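We use cookies to remember your reading preferences and to see which pages are useful. Accept all | Manage settings

Unit 7 handout: Keeping birds off the crop (and why they come back)

Welcome back, everyone. I promised last week that I'd write up the bird scaring material properly, as we ran well over time and I could see a few of you photographing the whiteboard on your way out the door. So what follows is the lecture more or less as I gave it, with the bits I forgot put back in.

Let's start with the word we'll lean on all afternoon, habituation. An animal meets something new, is alarmed by it, and leaves. It meets the same thing again tomorrow and nothing bad happens. By the end of the week it's sitting on top of your scarecrow having a preen. Habituation is learning, and very sensible learning too. A bird that bolted from every flapping thing in the district would never get a decent feed, and birds on a ripening vineyard are there for a very decent feed indeed!

Now, the Westow block. Those of you who came on the November visit will remember it as the long one by the creek, with the silvereyes. The grower began with a gas gun set to fire every 11 minutes, all day, from the same corner. You can guess how that went. The birds lifted at each bang, did a lap, and settled again before the echo had finished (the neighbours, I'm afraid, never habituated at all). Moving the gun every second day bought a bit more time, and varying the interval bought more again.

Visual devices follow the same pattern. Reflective tape, kites shaped like hawks, those big inflatable tubes with faces on them: all of them work best when they appear late, just as the fruit colours up, and when they're taken away again as soon as the pressure drops. Please write that down, as it's the point people lose marks on. A device left out over winter has been taught to the birds as part of the landscape.

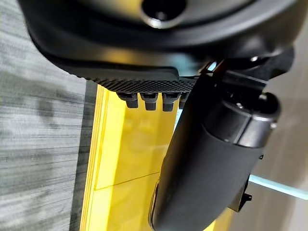

The other half of the story is reinforcement. A scare means more if, once in a while, something real stands behind it. Jahangir Dissanayake, who ran the trial at Stiltard for us, had his team walk the rows at odd hours with a dog, and the kites in those rows kept their effect well after the unpatrolled ones had turned into perches. His plots were 70 metres long, with netted rows at each end for comparison. Netting beat everything else, of course. It always does, and it always costs the most, so the interesting question for a small grower is how far the cheaper methods will carry you before you need it.

One more thing on sound. Distress calls need to match the species you've got. Playing starling calls to a mob of galahs mostly gives you a mob of curious galahs.

For the tutorial, please read the Stiltard summary and come with a two-week plan for a block of your own choosing. Tell me what goes out, when it moves and when it comes down. One page is plenty, and a hand-drawn map is lovely if you've got the patience for it.

Last updated: Monday, December 2, 2024

Comments (3)

Marg: Thanks for putting this up. We've had the same plastic owl on the shed for years and the magpies feed their young next to it. I'll be bringing it in.

Dev_T: Does the map have to be to scale?

Kirralee: Missed the class with a crook stomach, so this was a big help. Is the netting material from Unit 6 still on the exam?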